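Projet Huerta - point d'avancement, mai

Le tri du garage est terminé côté outillage. Sur la subvention de 4000 euros, 2996 sont engagés, surtout pour les rayonnages Jorken et la location de la benne. Karla Barajas garde les factures.

Reste la grande table pliante, qui sert de zone de tri avant rangement. Les objets y passent un par un : à garder, à donner, à jeter. Iraís Zavala tient la liste.
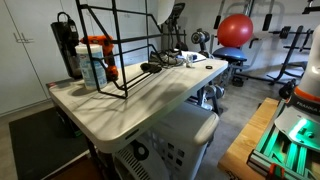 La table de tri : casier en fil métallique noir, perceuse orange, chaussures grises.

Prochaine étape - vider la table et poser les 2 derniers rayonnages. Nous demandons le report de 200 euros sur juin pour le transport des dons.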